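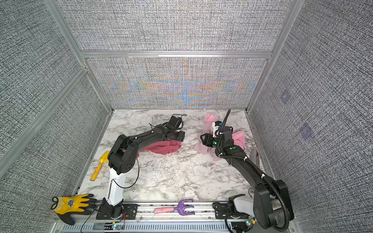 Figure 1. Gray fabric wall panels in an aluminum enclosure.

Coursework > Lighting Technology and Markets > Student reports

Reading time: 3 min

Selling LED Retrofit Tubes to Small Workshops: A Case Study of Two Suppliers

Luana Damasceno
Supervisor: Gervásio Tavares
30 October 2019

1. Background

Many small workshops still use fluorescent tubes. The fittings are old but they work, and the owners replace a tube when it fails. Suppliers of LED retrofit tubes have been trying to reach these customers for several years. This report compares how two suppliers, Yorath and Eltness, sell to workshops in the towns of Lorkcombe and Sonstead. It looks at price, sales channel and after-sales service. It does not test the lamps themselves.

Yorath makes its own tubes and sells them through electrical wholesalers. Eltness buys finished tubes from other makers, puts its own label on them and sells directly to the customer, with installation as an extra.

2. Method

I sent a short questionnaire to 400 workshops in the two towns and received 277 usable replies. The list came from the local business directories. Joiners, sign makers, garages and repair shops made up most of it. Firms that had moved or closed were left on the list, so the response rate among working firms is probably a little higher than the numbers show.

I also interviewed two wholesalers in Lorkcombe and four workshop owners in Sonstead. The interviews followed the same order as the questionnaire. Both suppliers were asked to take part. Eltness sent its price list and a copy of its standard contract. Yorath answered questions by email but did not share its wholesale prices, and the prices used for its tubes are the ones on the shelf.

3. Findings

3.1 Price

A Yorath tube costs less than an Eltness tube when bought alone. The difference mostly disappears when the work of changing the fitting is included. Several owners had compared only the price on the box and were surprised by the electrician's bill. Eltness quotes one price for everything, and the owners I interviewed found this easier to plan for.

3.2 Sales channel

Workshops in Lorkcombe mostly buy from the wholesaler they already use for cable and switches. They named the counter staff as their main source of advice. Sonstead has no wholesaler, and Eltness is better known there. Its sales visits were mentioned often in the written comments, not always kindly. One garage owner wrote that he had asked for a quote and then received calls until December.

3.3 Service

Both suppliers give a warranty. Yorath handles claims through the wholesaler, who swaps the tube at the counter. Eltness sends a replacement by mail, and the customer fits it. Owners with high ceilings disliked this. They wanted someone to come and do the work.

Flicker and color were raised less than I expected. Sign makers were the exception, and they asked about color rendering before price. Neither supplier's leaflet gives the figure on the front page.

4. Limits of the study

The replies come from two towns and should not be applied to larger cities. People who had already changed their lighting may have been more willing to answer. The questionnaire used the word "retrofit" without a definition, and a few replies suggest it was read as meaning any new lamp. Question wording should be tested on a small group before the survey is repeated.

5. Further work

A follow-up could ask the same firms what they paid in total, including labor. Yorath has said it would consider sharing wholesale prices if they are shown only as ranges.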